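Fluvville Community Board > Home & Garden > Storage and Clutter

Thread: Keep the boxes or toss them?

papercut_pat
October 18, 2023
OK, settle something for me. I have a closet full of nice empty boxes. Gift boxes, shoe boxes, the sturdy kind with a lift-off lid that a sweater or a teapot came in. My sister-in-law says I'm one step away from being on TV. I say the minute I throw one out, I'll need exactly that size. We're moving in November and I have to decide. Keep or toss?

mossyporch
Toss! I moved last year and paid real money to have a truck carry empty boxes across two counties. Never again. Keep 2 and recycle the rest.

Tinwhistle400
Disagree with mossyporch. A good lidded box is $8 or more at the craft store now, and the flimsy ones split at the corners by New Year's. If it's rigid and it stacks, it earns its shelf.

papercut_pat
Thank you, Tinwhistle! That's my whole argument. Though I should admit I measured, and the closet is 112 inches of shelf. All boxes.

mossyporch
112 inches! Pat. Come on.

gravelroad_gal
Nest them. Seriously, small inside medium inside large, lids stacked underneath. I got mine down to one shelf in an afternoon with a podcast going. The only trouble is you forget what's in the middle, so I stick a bit of masking tape on the outside with the sizes written on it.

old_stapler
Nesting is fine for cheap ones but it wrecks the nice ones. The paper wrap scuffs off on the corners. I had a beautiful set from Priso that I nested for one winter and they came out looking chewed.

gravelroad_gal
Tissue paper between them! I've never had that happen.

old_stapler
Well, I have, and I used tissue. Maybe your closet is less damp than mine.

Tinwhistle400
Damp will do it. I keep mine in the upstairs hall for that reason. Also, Pat, think about what you really use them for. In our house it's Christmas ornaments, batteries and chargers, and the kids' blocks. Anything past that is just me liking boxes, and I've made my peace with it.

lakeside_lurker
Long time reader, first time in this section. I'm with the keepers. The open box with the lid tucked underneath is the best thing on any table – you can drop stuff in with one hand and you never lose the lid. 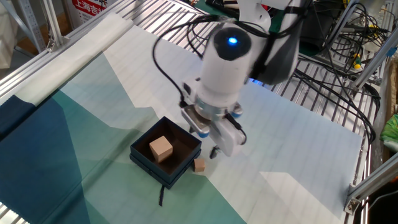
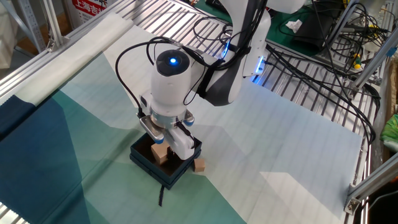
One more of the same table:
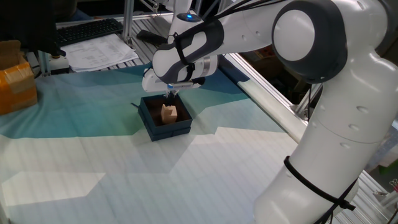 Anyway, my rule at home is that a box has to have a job by the end of the month. If it's still empty, it goes out on the curb with a free sign. Mine are usually gone by supper. I'm over by Nguyen Street and people walk past all day.

mossyporch
See, I can live with that rule. A deadline! Pat, take the deadline.

papercut_pat
Could I have two months?

mossyporch
No.

gravelroad_gal
Give her two months, she's moving. Pat, if you end up tossing the big ones, the Wirkuretti thrift shop takes clean boxes with lids. Call first though, they get swamped before the holidays.

papercut_pat
Oh, that helps a lot. I'd feel much better about it if somebody was going to use them. I'm keeping the teapot box no matter what any of you say.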